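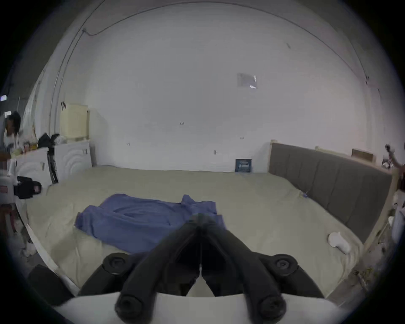
# Chapter 7: Folding, and Other Acts of Optimism

Every household owns a folding table. It is called the bed, and it has one great advantage over the other kind: you can't go to sleep until you have cleared it.

Valquíria Lopes, who ran the laundry at the Rønning guesthouse for nine years, taught her trainees to start with the shirt. Shirts have collars, sleeves and opinions. Socks will wait - they are used to it.

In this chapter you will learn to:

- lay a shirt flat and smooth it from the collar down
- fold the sleeves in so that they stay in
- pair socks, including the ones you had given up on

Before you read on, fold one shirt the way you always have. Set it aside. We will come back to it on page 80.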